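Drevuleck mound trail - worth the drive?

rnedeljkovic
We have one free morning in April and are thinking of the mound site at Drevuleck. Is there much to see, or is it mostly grass? My son is 7 and likes pottery more than walking.

Fergus_H
Mostly grass. The big mound is 20 feet high and you can't climb it anymore. The museum has two rooms. I'd go to Moffat instead.

jmowat
I disagree with Fergus. The loop was re-signed last year and you can follow the line of the ditch the whole way. Moffat has a nicer building but most of the pots there are copies.

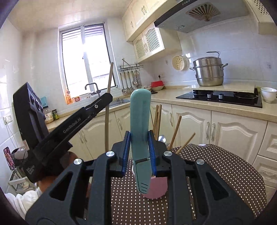
Page last modified: April, 9:40 am

Fergus_H
Some are copies, and they are labeled. The burned house floor at Moffat is real, and they date it to 900.

N. Moodley
For a kid that age I'd say Drevuleck. There is a sherd table where they can handle pieces - ask at the desk, it isn't always out. Parking was 5 dollars when we went, cash only.

jmowat
The lower part of the loop floods after rain. Call first.

rnedeljkovic
Thanks all. We'll try Drevuleck and leave Moffat for a longer trip.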